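Project report, second term
Cell: two-arm Trandach, simulated in Guvon

I picked the two-arm cell because everyone else on the module wanted the mobile base, and I fancied something that stays where you put it. (It doesn't always, see below!) The job was to take over a half-working simulated cell from last year's group, get it set up properly, and leave behind notes good enough that the next person can look after it. Miłosz Ziółkowski had the same cell for his own project on grasp planning, so we shared one set of files and told each other off when we broke them.

## What I was given

A room file, a robot file, a start-up script and a text document called READ THIS FIRST which was empty. The robot is a pair of white arms with a parallel gripper on each. The room is a furnished one out of the Coppens set, with a chest of drawers to work on. Last year's report says the cell "runs well" and I'd love to know on what, because on the lab machine it started once in every three or four goes.

## Getting it to start

The start-up script loaded the arms before the room. If the room was slow to load, the arms had already begun moving to their rest position and ended up a few centimetres off, and then the joint check failed and the whole lot shut down. I swapped the order and made the script wait for the floor to report itself before anything else happens. It took me most of February to find that, and then under ten minutes to fix.

After that I ran the start-up over and over with a little batch file. Over 1,000 starts went through without a failed joint check, so I'm happy to call that one done.

## Setting up the grippers

The gripper model is a Jendetti one and it comes with a settings file of 2,259 lines. Most of it you can leave well alone. The bits I changed were the open width, the closing speed and the friction on the finger pads, and I've marked each change with my initials.

The open width was the nuisance. The two grippers had different values, so the same command opened one wider than the other, and Miłosz's planner kept assuming they matched. I set them both fully open, read off the gap between the pads, and copied the smaller value across. Then I checked it again from the gripper's own camera with nothing between the fingers. 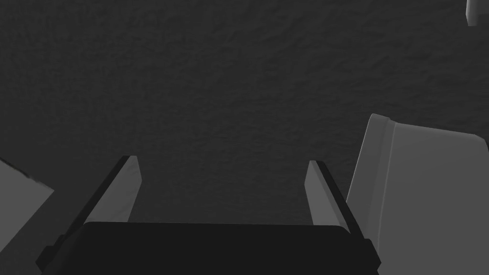 Closing speed I just turned down. At the old speed the pads went slightly into each other before the contact kicked in, and you'd get this horrible buzzing in the force plot that looked like a real fault. Slower is dull to watch but the plot is clean. I also gave the pads a bit more friction, going up in small steps and stopping when a test block no longer slid out under its own weight.

One thing to watch: if you edit the settings while the cell is running, it reads the new width but keeps the old speed. Stop it, edit, start again. I lost an afternoon to this and so did Miłosz, a week after I'd told him.

## Arm rest positions and reach

The original rest position folded the arms in so tightly that the first move out nearly always set off the self-collision warning. I opened the elbows out and saved the new pose for each arm separately. I also moved the work poses so either gripper can be brought in on its own while the other one waits - much easier to see which arm is causing trouble that way.
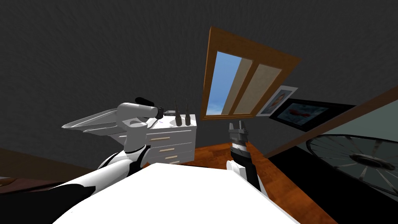 *Figure 2: Both arms in the room, left gripper over the chest of drawers, right gripper pointing up.*

For reach, I stepped the left arm over the top of the chest on a grid and logged each point as reached or refused. 2,799 points in all, and the refusals were bunched at the back corners, where the wrist joint hits its limit. I've put a keep-out strip there for now. A better answer would be to shift the base a bit, but Miłosz had recordings that depended on where it was and I didn't want to be murdered.

## Looking after it

My routine, for whoever is next:

- Start the cell, let it settle for 30 seconds, then run the joint check by hand.
- Open and close each gripper with nothing in it and look at the force plot.
- Send both arms to rest and compare with the saved poses.
- Copy the settings file somewhere safe before you touch it. I keep mine dated.
- Clear the log folder now and then. It fills up quickly and start-up gets slow.

## Still to do

The right arm drifts very slightly at rest if it's left running overnight. I think it's the gravity setting on the wrist link but I haven't proved it. The keep-out strip needs replacing with something cleverer. And READ THIS FIRST now has four pages in it, which could do with a tidy.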